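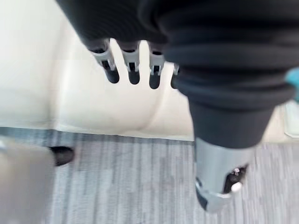 Attachment 1, living room

Ticket 156
Product: Kuhlmann sofa, cream leather, adjustable headrests
Site: Likau apartment, living room
Opened by: Birsen Ateş
Opened: 11/27/20
Status: waiting on parts

Problem as reported
Left headrest wont hold. Push it up, clicks, sinks back down inside 20 minutes. Middle and right ones OK. Also a gap between left seat cushion and the long section, stuff falls in. Lost a pen and a remote so far.

Tried so far
- Headrest all the way down, then up again slow. Same.
- Swapped who sits there, no differnce.
- Pushed seat sections together by hand. Closed up, open again next morning.
- Felt under the back for a loose bolt. One turns freely, left side. Couldn't get a wrench on it.

Attachment 2, gap and headrests. Leather itself is fine, buttons all in.

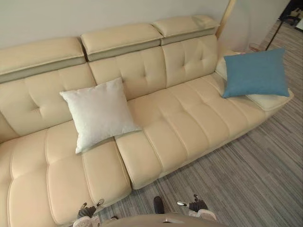

Reply from Altine service desk
Loose bolt is most likely the ratchet mount. Don't force the headrest up any more please. Sending ratchet kit plus a connector clip for the seat sections. Kit is 70 without warranty, no charge if you can find the Cluvdale receipt.

Update, Birsen
Receipt found, sent by email. Need a visit after 4, not mornings. Is January realy the earliest?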